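Lab notes: shelf picking with soft-padded fingers

2018-10-23

The Tullach group has finished its first long set of shelf-picking runs, and Marama Whitcombe presented the results at the group meeting. The question was a narrow one. When a robot takes a light, floppy item off a shelf, does a small view from the gripper add anything to the view from the head?

Whitcombe and Sosina Yilma trained two versions of the same control policy on 361 recorded demonstrations. An operator guided the robot through each one. The first version used only the head camera. The second, named Ivoter, also took in the view at the gripper. Everything else was kept the same, including training time and the starting positions of the arms.

Both versions were then tested on items the robot had not handled during training. Ivoter completed 84 percent of its picks. The head-only version completed nearly 20 percentage points fewer, and most of its misses came in the last part of the reach, when the hand blocks the head camera's view of what it is trying to hold. 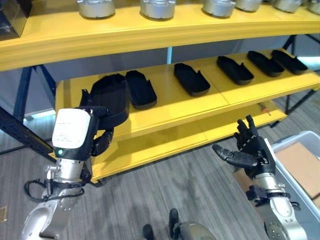
The view from the head, with the left hand holding a black item by the middle shelf.
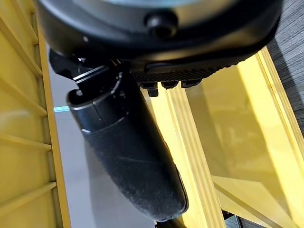 What went wrong

Yilma went through the failed Ivoter runs one by one. Dark items were the hardest. Black fingers against a black item leave little contrast, and the policy sometimes closed too early. Glare on the yellow shelving was a smaller problem – it moved the grasp point sideways in eight runs, and the hand still held on in most of them.

Finger wear was not measured. The group changed the pads in June and did not go back to compare old pads with new ones, so the figures cover the new pads only.

What comes next

The Grisness test set is being extended with more dark items, and Workneh will be used to label the moment of first contact in each run. The write-up and the list of test items are on the group's shared drive. Comments should go to Yilma.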